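## Gripper corner: two weeks of folding shirts in Bellmont

Hi all! It's my turn for the gripper item this month, and I've spent most of it folding laundry. I came into the Bellmont room on a Tuesday thinking I'd compare hand-held grippers for an afternoon and then get back to my cable mess. Two weeks later I'm still at it, and I have opinions about T-shirts.

Quick recap for anybody who skipped May: we're choosing between the Bramik fingers and the Qiu fingers for the cloth work. Same job for each set. Pick up a shirt, fold it, square it off, do it again.

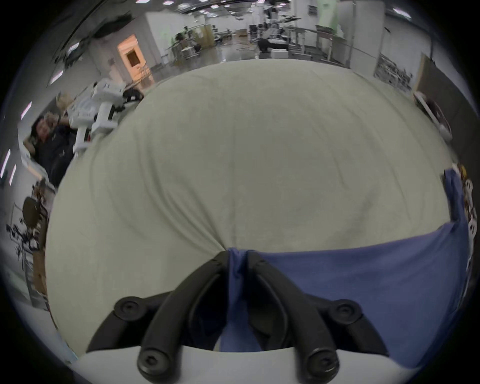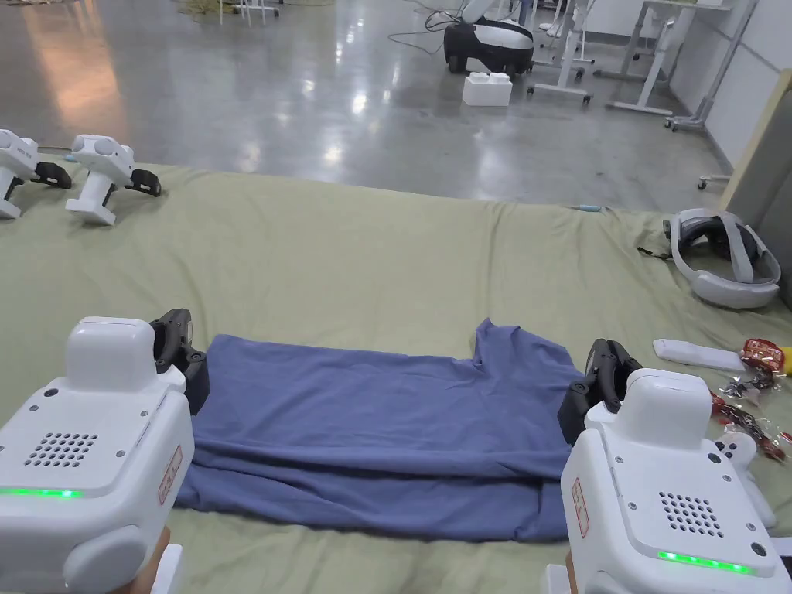 *Cloth work with the hand-held grippers: a pinch on the green fabric in the first picture, the blue T-shirt folded with a gripper jaw near each side in the second.*

So, what did I learn? Mostly that cloth is mean. A block or a cup sits still and lets you be sloppy. With a shirt you either get one layer or three, and the one you wanted is always the one that slides away. I ended up doing 100 folds with each set, all with the same size of shirt, and keeping a tally on a sheet of paper next to me (I did try a spreadsheet, but you can't type with a gripper in each hand, so that lasted one morning).

The Bramik set feels better right away. The squeeze is light, the fingers close evenly, and I could work for an hour before my thumbs started to complain. Where it lost points was on the hem. If I came in a little too flat, the tips skated over the edge and I got nothing. I missed the first grab 16 times, nearly all of them on the hem, and I got pretty good at muttering.

The Qiu set is stiffer and I didn't like it at all on the first day. My hands were sore by lunch! But it bites. Once it has a fold it keeps the fold, even when you drag the shirt sideways, and I only missed the first grab nine times. It does have a habit of grabbing the sheet underneath along with the shirt, which means you lift and the whole table covering comes up with it. You learn to come in at more of an angle. Took me maybe two days to stop doing it.

A couple of things that helped with both:

- Slack in the sheet matters a lot. With a tight sheet I kept jamming the tips into the table. With a bit of give I could press down and scoop.
- Go slower on the second fold than on the first. I was rushing it every time and the corners wandered.
- Wipe the fingertips. Lint builds up faster than you'd think, and I blamed the Qiu set for a whole afternoon of slipping that was really just fuzz.

On the camera side, I had the wide lens on the gripper for the whole run and I'm keeping it. Everything bends at the edges and the room looks like the inside of a fishbowl, but the fingertips stay in view through the whole grab, and that's the part I keep going back to when a fold goes wrong. The head view is nicer for seeing both hands together. If I could only have one it'd be the one on the gripper, but I know a few of you feel strongly the other way, so write in and yell at me.

Next up is getting all of this over to the arm. We have about 2,000 recorded grabs to sort through, counting the older towel ones, and I've been loading them into Cirnutero in the evenings. It's slow going. The labeling screen still forgets where you were if you close it, so please don't close it on the shared machine (you know who you are).

My vote right now is Qiu for shirts and anything with a hem, and Bramik for towels and longer sessions. I'd love for two or three more people to run the same test before we order spares, though, as my hands are on the small side and I think that's part of why the stiff squeeze bugged me. Both sets are in the top drawer by the door, with the tally sheets. Pencil only, please - the last pen leaked all over my first page of numbers.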